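Lap Timing on a Borrowed Kart: Project Report
Rajeshwari Iyer and Teodoro Alvarado, 30th July

## What we did

We wanted to know if tire pressure changes lap times on the Inau track. Teodoro drove, on the grounds that he is lighter and louder. We logged 135 laps over 6 sessions and threw out 5 for spins, all his.

Our advisor, Primo Gentile, asked for error bars. We have them now, and they're large.
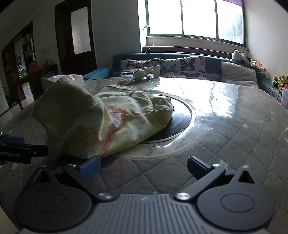

## Results

Lower pressure was quicker for the first few laps, then slower. Teodoro's mood had a similar curve, which we did not plot.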